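Last updated: April

Housekeeping Skills, Unit 3 – Small bathrooms: the toilet and the brush
Handout to go with the talk. Not a full script, just what I'd want on paper if I were you.

Where we are in the course: kitchens done, beds done. Bathrooms now. The practice flat at Trarlow has a small one, so expect to take turns. Read this before you come, the session is short and I don't want to spend it on the order of jobs.

Order of jobs

Top to bottom, dry before wet, toilet started first and finished last. Sounds odd. The cleaner needs time in the bowl, so it goes in when you walk in, then you do mirror, vanity, tub or shower, then come back to the toilet, then floor on the way out.

Dry dust first. Hair on a wet floor is miserable and you will be picking it off the mop for ages.

Before the brush

Open the window or put the fan on. Gloves on. Lid up, seat up, flush once. Then bowl cleaner up under the rim, all the way round, and let it run down by itself. Leave it 13 minutes in our practice room – the label on your own bottle wins if it says something different.

Never two products in the same bowl. Bleach and anything acid (most limescale removers) makes a gas you do not want in a room that size. If you don't know what the last person used, flush and flush again, and ask.

Using the brush

Rim first. Push the bristles up under the lip and go round in short strokes, one full turn each way. Then the sides, working down. Then the bottom, and a few good pushes into the outlet. Most people do the bottom first becuase that's where the water is, and then everything from the rim runs down onto it.

Keep the strokes short. Long sweeps flick water at the seat, the wall, you.

Flush with the brush still in the bowl so the clean water rinses it. Then trap the handle between seat and bowl, bristles over the water, and let it drip while you wipe the outside. A brush put straight back dripping leaves a puddle in the holder, and that puddle is most of the smell people complain about.

Brush back in its holder or bucket bristles down. Empty the holder weekly, wash it with hot soapy water, dry it. Write that on your schedule sheet, it's the line everyone leaves off.

Outside of the toilet

Separate cloth, separate color. Ours are red for toilet, blue for everything else. Handle, tank, lid top, lid underside, seat top, seat underside, rim, then the outside of the bowl down to the floor. Hinges need a corner of the cloth or an old toothbrush. Behind the base is where the dust sits and you have to get down there, a mop won't reach.

Labels on lids – wipe around, don't scrub. Some are meant to stay on.

Your back

Bend your knees and get down to the job. Three minutes leaning over from the waist with straight legs and you'll feel it by the second bathroom. If knees are a problem use a kneeling pad, there's one in the supply closet, or a longer handled brush. Move the bucket close before you start so you aren't reaching across yourself.

Supplies

We use the Sketora brush sets and Predberg bowl cleaner in class only because that's what the stock room has. Any brush with stiff bristles and a holder you can wash will do. Replace it when the bristles splay out flat.

For next time

Read the Pasichnyk booklet, section 3, on limescale. Fill in the schedule sheet for one bathroom at home, a real one. Time yourself if you like but don't race, speed comes later. Around 3000 cloths go through the laundry here in a year so please put them in the right bin, red with red.

Comments

the drip trick with the seat works great, had no idea, been putting it back soaking for years

Does the waiting time count if the cleaner is the foamy kind?
– Go by what's printed on the bottle. Foam slides down slower but check anyway.

Is the schedule sheet the same as the one for kitchens? I can only find the one
– Same sheet, second page.
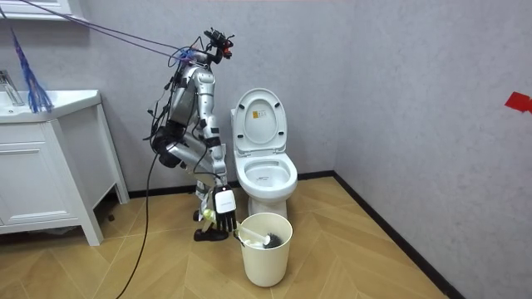
One more on the sheet: if your copy has no second page, pick up a new one from the tray by the door. The old print run was single sided.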